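Teleoperators wanted for our small-object sorting study, Brivutport lab

Hi! I'm Doina Petek and I run the manipulation side of the Zuvia project. I'm looking for people who'd like to spend a few afternoons in June driving a robot arm by hand (well, by controller) while we record what you do. No robotics background needed, and gamers, knitters and people who fix watches are all very welcome.
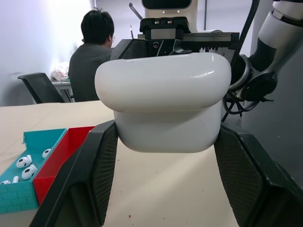

The method is pretty simple. You do the task, we save the wrist camera view and the arm's motions, and a policy learns from both. Our last round gave us 672 usable demonstrations and the trained policy was fine on big blocky things, then fell apart on anything smooth. So this round is all about slick little items, like a glossy white charging case pinched between the two textured finger pads, with earbuds going in the teal bin. Where you choose to grip a rounded shape is exactly the data I'm after! We want to reach almost 1,000 demonstrations before we retrain, and I'd love a bigger mix of hands this time.

What I need from you: 3 sessions of 2 hours each, decent eyesight (glasses are fine), and patience for doing the same thing again after you drop it. Drops stay in the dataset too, so please don't feel bad about them.

You'll be paid for every session, including the training one, and we cover the bus from Avisbridge or Zapata. Snacks are on me.

To sign up, send me a couple of lines through the contact form with the afternoons you can make. I read everything on Sunday evening and I'll write back either way. If you're left-handed, please say so, I'm short on lefties.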